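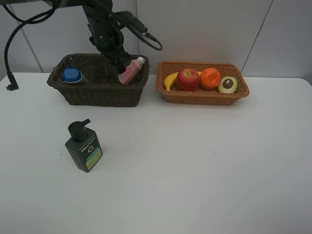
Having people stay with us is my favorite thing in the world, and it also turns me into a person I don't especially like. I start making lists in December for a visit that isn't until spring. I iron pillowcases. I lie awake wondering if the spare comforter is too heavy and then get up to put a lighter one on the chair, just in case. My mother was the same way, and I swore I wouldn't be, and look at me now. The one habit of hers I've never regretted keeping is the guest basket, and a dark brown wicker one like this, with a rolled rim and room for a cup and a bottle or two, is about as fancy as it needs to get. Hers went at the foot of the bed, always, so you didn't have to come out into the hallway in your nightgown asking for things.

I've been thinking about all this after having my cousin and her kids here for ten nights. Ten! We live in a two-bedroom house with one bathroom and a water heater that has opinions. I loved every minute of it except for maybe the mornings, when there was a line outside the bathroom door and my husband took to shaving at the kitchen sink (he said it was restful, and I think he meant it).

What I worried over beforehand and what mattered turned out to be two very different piles. I worried about the towels not matching. I worried about the guest mattress, which is a Bedwood we bought when we were first married and which sags a little toward the window. My cousin slept like a stone on it. I worried about meals so much that I cooked three casseroles ahead, and then the kids wanted toast. They ate toast for breakfast and toast at night, with that apricot jam from the church sale, and I have a casserole in the freezer to this day if anybody wants it.
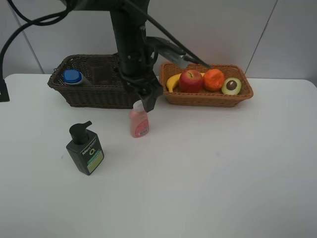
The small pink bottle and the fruit.

What mattered was mostly quiet. Around the fourth day everyone gets tired of being charming, hosts included, and that's the day I used to plan a big outing, thinking a change of scene would perk us all up. This time I didn't plan a thing. I said I was going to lie down with my book and that the back door was open and the bikes were in the shed. My cousin looked so relieved I almost laughed. She sat on the porch for two hours with her feet on the rail and when I came out we had the best talk we've had in years – about her dad, and the old house on Juromside, and why neither of us can throw away a jar.

I also gave up on the idea that guests shouldn't help. I used to chase people away from the sink. But it's lonesome being waited on, isn't it? The oldest boy asked if he could be in charge of the recycling and took it so seriously that I've been getting it wrong ever since he left.
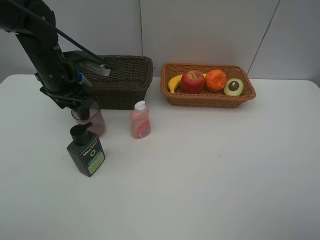 Jyoti Tripathi wrote to me after my last post on visitors to say that the kindest thing a host ever did for her was tell her, on the first evening, what time the house went to bed. She'd spent years sitting up politely in other people's living rooms, waiting for a sign, while they sat there politely waiting for her. I read that out loud at dinner and my husband put down his fork and said we'd been doing that to his brother since the wedding.

So that's my new rule. I say it while the bags are still in the hall. We turn in at ten, you don't have to, the lamp by the couch is the good one, and the coffee is in the tin beside the stove. It feels bossy for a second or so and then everybody's shoulders come down.

The goodbye I still haven't figured out. I get weepy and press food on people. My cousin drove off with a loaf, half a ham and the rest of the apricot jam, and I stood in the driveway waving long after she could have seen me. 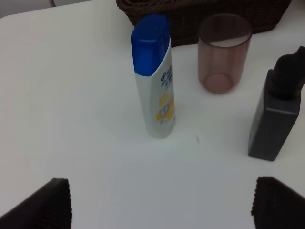

Mohit Pant asks in the comments whether it's rude to strip your own bed before you leave, because his sister says it is and he's been doing it all his life. Mohit, I have wondered about this too! My mother thought it looked as though you couldn't wait to be gone. I'm delighted when somebody does it, but I like to be asked first – sometimes I just leave the room the way it is for a day or so and shut the door, and it's nice to walk by and think there might still be someone in there napping. The sheets from this last visit went in the wash this morning.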